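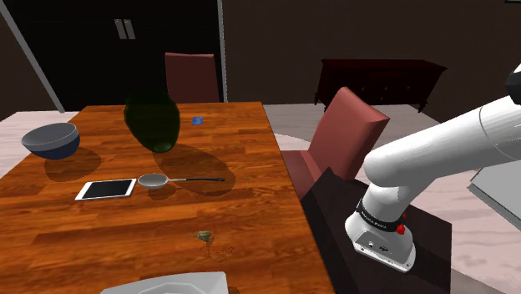 Uma das observações recebidas sobre a versão preliminar dizia que uma célula simulada não precisa de manutenção: monta-se uma vez, guarda-se o arquivo e o braço estará no mesmo lugar no ano seguinte. A observação é justa como ponto de partida e foi ela que nos levou a escrever esta seção. O arquivo de fato fica igual. O que muda é tudo o que o arquivo chama ao abrir: o motor de contato, a biblioteca de objetos, o carregador de malhas, o driver da placa de vídeo. A célula Dretar passou por quatro revisões de montagem desde maio, e aprendemos mais com elas do que com qualquer um dos experimentos da seção anterior.

4. Montagem e manutenção da célula Dretar

4.1 Base, pedestal e referencial da mesa

A célula reproduz uma sala de jantar com um único manipulador montado sobre um pedestal escuro, ao lado da mesa (Figura 1). A escolha de uma sala doméstica vem do laboratório de Torameo, onde as tarefas de interesse são as de pôr e tirar a mesa, e traz consigo uma dificuldade que nos agrada bastante: o tampo serve ao mesmo tempo de área de trabalho, de obstáculo e de plano de referência. Qualquer erro no seu registro contamina os três usos.

O pedestal é fixo ao mundo, e a base do braço é fixa ao pedestal. Na primeira montagem tínhamos feito o contrário, com o pedestal pendurado na árvore cinemática do robô, e o resultado foi um deslocamento vertical que só aparecia quando o modelo era recarregado sem reiniciar o simulador. Levamos dias para entender. O Gisturik, simulador usado em todo o trabalho, aplica a correção de altura do piso aos corpos raiz, e a nossa raiz estava no lugar errado. Invertida a hierarquia, o deslocamento desapareceu, e com ele uma pequena coleção de compensações que havíamos espalhado pelo código do controlador. Apagar essas linhas foi um dos melhores momentos do projeto.

O referencial da mesa é definido pela face superior do tampo e nunca pelo centro geométrico da malha. Recomendamos essa convenção com entusiasmo a quem for montar algo parecido. O fornecedor da biblioteca, a Tawfik, costuma retocar as malhas do mobiliário entre uma versão e outra (um chanfro a mais, uma perna mais curta), e cada retoque desloca o centro geométrico alguns milímetros. A face superior, por outro lado, pode ser medida de novo a cada carga. O procedimento de verificação leva o braço a 16 posturas de referência sobre a mesa, baixa a ferramenta até o primeiro contato e ajusta um plano aos pontos obtidos. Se a inclinação ou a altura do plano saem da tolerância, a célula não abre para coleta e o operador recebe o relatório com os resíduos ponto a ponto.

4.2 Objetos sobre a mesa

A disposição dos objetos é sorteada a cada episódio, dentro de regiões que respeitam o alcance do braço e uma distância mínima entre as malhas de colisão. Na montagem registrada na Figura 1 convivem peças de geometria muito diferente: a tigela azul-escura, o vaso verde de corpo arredondado, um tablet deitado, uma frigideira pequena de cabo longo, um prato de borda octogonal já na extremidade próxima. É uma combinação ótima para expor defeitos. Objetos planos revelam interpenetração com o tampo; objetos côncavos revelam decomposições convexas malfeitas; cabos finos revelam tudo o que há de errado na matriz de inércia.

A frigideira merece um parágrafo. O cabo pesa pouco em comparação com o corpo, e a malha original trazia densidade uniforme, com o centro de massa deslocado na direção do cabo. Ao assentar, o objeto girava lentamente sobre a borda e podia levar boa parte do episódio para parar. A solução foi atribuir densidades separadas às duas partes e recalcular a inércia no momento da importação. Aplicamos o mesmo tratamento a todos os objetos com apêndices finos, e o tempo de assentamento caiu tanto que pudemos reduzir a fase de espera antes do primeiro comando.

Para a tigela, trocamos a decomposição convexa automática por uma feita à mão, com segmentos radiais na parede e um disco no fundo. A automática fechava parcialmente a abertura, e as tentativas de depositar algo dentro dela terminavam com o objeto apoiado no vazio, alguns centímetros acima do fundo. Visualmente era um espetáculo curioso; como dado de treinamento, era inútil.

4.3 A garra e os objetos deformáveis que não se deformam

O ponto mais delicado da manutenção é o contato entre os dedos da garra e alimentos. Todos os objetos da célula são corpos rígidos, inclusive os vegetais, e a complacência que na cozinha real viria da polpa precisa ser emprestada de outro lugar. Colocamos essa complacência nos dedos, na forma de uma camada de contato com rigidez e amortecimento ajustáveis. O tomate tornou-se o objeto de calibração por excelência. É quase esférico, escorrega com facilidade quando o atrito está subestimado e tem, no cálice, um detalhe fino que castiga o detector de colisões.
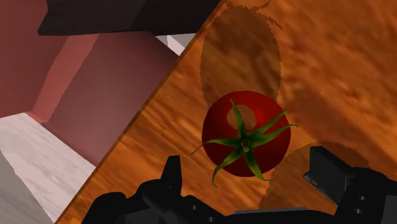
Figura 2. Tomate sobre o tampo de madeira, junto aos dedos da garra.

As sépalas são estreitas, pontudas e ultrapassam o contorno do fruto (Figura 2). Na malha visual isso é desejável, já que o detector de pose se apoia bastante no contraste entre o verde e o vermelho. Na malha de colisão, porém, cada ponta gerava um contato próprio, e um dedo que encostasse em uma delas recebia um impulso desproporcional, suficiente para abrir a garra ou lançar o tomate para longe. A correção adotada separa as duas malhas por completo: o cálice existe apenas para a renderização, e o contato é calculado sobre um elipsoide ajustado ao corpo do fruto. Perde-se a possibilidade de segurar o tomate pelo talo, tarefa que de todo modo não fazia parte do protocolo.

Os dedos também exigiram cuidado. A malha fornecida para a garra trazia os furos e os rebaixos da peça com todo o detalhe, e a versão de colisão herdava essa riqueza. Durante algum tempo achamos que isso aumentaria a fidelidade. O que aumentou foi o número de pares de contato por passo, com o simulador gastando a maior parte do ciclo em superfícies que jamais tocariam objeto algum. Simplificamos cada dedo para três caixas e uma cunha na ponta, mantendo intacta a face interna, e os furos ficaram só na aparência. A velocidade de execução melhorou a ponto de a verificação completa caber no intervalo entre duas coletas, com duração de cerca de 58 minutos.

O ajuste da camada de contato segue uma rotina simples. O braço aproxima a garra do tomate, fecha até a força nominal, levanta, mantém e devolve o objeto à mesa. Cada repetição dura 3.000 passos de simulação, contados a partir do comando de fechamento. Registramos a rotação do fruto entre os dedos, a penetração máxima e a oscilação da força. A rotação é, de longe, o indicador mais sensível. Quando o atrito torcional se perde em uma atualização do motor de contato (já ocorreu duas vezes), a penetração e a força permanecem dentro dos limites e só a rotação denuncia o problema.

4.4 Iluminação e sombras

As sombras projetadas no tampo são parte da montagem e recebem a mesma atenção que a geometria. Sobre um veio de madeira alaranjado e irregular, uma sombra de borda difusa pode confundir o segmentador, que tende a incorporá-la ao objeto vizinho. Fixamos a semente de amostragem da luz durante a verificação e a liberamos durante a coleta. Com isso, duas imagens de verificação obtidas na mesma postura devem coincidir, e qualquer diferença aponta para o renderizador ou para os materiais. Em uma das revisões, foi esse teste que revelou a troca silenciosa da textura do tampo por outra de resolução menor, invisível a olho nu na vista geral e evidente de perto.

Mantemos ainda uma pequena variação na direção da luz entre episódios de coleta, e o ganho no segmentador foi imediato. É difícil transmitir em texto a satisfação de ver a máscara do tomate se soltar finalmente da sua sombra!

4.5 Registro de intervenções

Toda alteração na célula gera uma entrada no registro, com o componente afetado, o motivo, os resíduos antes e depois e a versão do simulador. A configuração usada nos resultados deste artigo foi congelada em 13 de setembro de 2020, e com ela foram gravados 1.206 episódios. Nenhum foi produzido com a verificação em falha. Episódios de montagens anteriores foram conservados em separado e não entram nas tabelas, embora continuem úteis como material de regressão: ao reproduzir os comandos de um episódio antigo na célula atual, a divergência das trajetórias mostra com bastante clareza em que momento o contato passou a ser tratado de outra forma.

Duas pendências permanecem abertas. A primeira é o vaso, cujo material translúcido encarece a renderização e cuja profundidade é estimada com erro pela câmera simulada. A segunda diz respeito às cadeiras, hoje estáticas, que gostaríamos de tornar móveis para que uma colisão do cotovelo com o encosto tivesse consequência física. Os primeiros testes com cadeiras móveis já rodam em um ramo separado do repositório e usam o mesmo procedimento de verificação descrito em 4.1, acrescido de uma leitura da posição dos pés antes e depois de cada episódio.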